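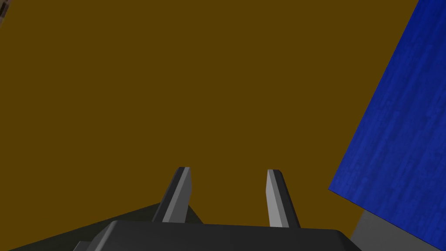

Does anyone know if the old Cistora Ballroom ever had rooms upstairs for the bands, or did they all lodge elsewhere?

They lodged over the road, at Mrs Olaniyan's boarding house, four rooms and a back kitchen. The upstairs at the Cistora was offices and a cloakroom.

That's what I was told by my aunt anyway, she did the coats there two winters. Happy to be corrected.

Posted by bukola_o, 27 April 2025

ekska_lane
Going to correct you then, sorry. There were beds upstairs. My dad played trombone in the house band and slept up there more than once when he'd missed the last bus. Camp beds but still beds.

bukola_o
Camp beds in an office isn't rooms for the bands though is it. The question was about touring acts.

ekska_lane
Touring acts slept on them too. Dad said so.

zuzanna.krajewska
Can I ask when we're talking about? I'm looking into the boarding house for the local history group newsletter and I keep getting two different answers depending who I talk to. The Olaniyan family had the house for a long while and I think things changed halfway through. Early on it was musicians only, later she took anyone, lorry drivers, a dentist for a bit.

Also does anybody have the street number. The council list just says "boarding house, Ekska Lane" which is no use, half the lane was boarding houses.

TobiShehu
No. 12. My gran is Ese Shehu, she cooked there. Green door, then it got painted brown, then it got knocked down.

She says the bands paid by the week if they were doing the coast run and by the night otherwise. Breakfast was included but supper you had to ask before noon or you went without. She had a drummer cry over that once. Proper tears.

zuzanna.krajewska
Tobiloba this is brilliant thank you. Would she talk to me? I can come to her, or phone, whatever suits. No rush but the newsletter goes to print in November and I'd want to check it all back with her first.

TobiShehu
She'll talk to anyone. Getting her to stop is the problem. Will message you.

oldvalve
There was a second ballroom people are forgetting, the Cillosov, down by the gasworks. Smaller. Better floor. I reckon half the stories people tell about the Cistora happened at the Cillosov.

bukola_o
Better floor is a matter of opinion. The Cistora had a sprung floor.

oldvalve
Had a sprung floor till they let the roller skaters on it. After that it was like dancing on a ploughed feild.

The Cillosov held 50 couples if nobody swung their elbows. Sound was lovely in there, low ceiling, you could hear the bass in your teeth.

ekska_lane
Low ceiling meant you couldnt breathe by nine o'clock. Dad hated it. Tuning went all over the place in the heat. He'd only do it if they paid cash before the first set.

Fatima Omoregie
Coming in from the other side, my mother sang at both. She has a diary, well, half a diary, the back half's gone. A few bits that might help:

She stayed at Mrs Olaniyan's every time. Never upstairs at the Cistora. But she does mention "the boys" staying over at the hall, so maybe it was the men in the band on camp beds and the singers got a proper room? Could be you're both right.

She also says the landlady kept a piano in the front room and you could practise till eight, no brass.

ekska_lane
Well there you go. The boys stayed at the hall. As I said.

bukola_o
She says the boys stayed over. Doesn't say in beds. Could've been sat up playing cards all night.

I'll give you that one though. Aunt was on coats, she left when the coats left, she wouldn't have seen.

zuzanna.krajewska
Fatima would you be willing to let me copy a page or two of the diary? Just the ones with the house in. Full credit to your mum, obviously.

And does she say what the hall was like on a busy night? I've got a figure of 700 for the Cistora from an old poster and it seems very high to me.

Fatima Omoregie
I'll ask my brother, he's got it at his. She just says "packed" or "thin". Thin comes up a lot, poor Mum.

oldvalve
700 is rubbish. Promoter's number. You'd have had people stood on the stage. The poster would say that though, wouldnt it, thats what posters are for

TobiShehu
Asked gran. She says she doesn't know about 700 but on the big nights they'd run out of lemonade and send a lad across to the boarding house for squash. She charged them for the jugs.

She also says, re the camp beds, yes there were some, because the sheets came over to her for washing. Four sets. She remembers because they never came over folded.

ekska_lane
FOUR SETS OF SHEETS. Thank you Mrs Shehu.

bukola_o
Fine. Fine! Beds. I withdraw the aunt.

Still say they were in the office though

TobiShehu
Gran says it was the office, yes. Had to move the safe to get the last one in.

oldvalve
Anyone got anything on the Cillosov house band? Seven piece or eight depending, leader had a white suit and a bad knee. I can hear the signature tune but can't for the life of me name it. Goes up at the end of the line, then sort of falls over itself.

Fatima Omoregie
Can you hum it into your phone and post it? Mum might get it.

oldvalve
Don't know how to do that. Will ask my grandson at the weekend

zuzanna.krajewska
Please do. And if anybody has photos of the front of no. 12, either colour of door, I'd be so grateful, we've got nothing at all. Even one with just the step in it.

ekska_lane
Got one of dad outside with the trombone case, there's a bit of railing and a window. Might be 12, might be next door. Will dig it out, its in the loft behind the christmas stuff.

TobiShehu
Post it when you find it, gran'll know from the railing. She painted it.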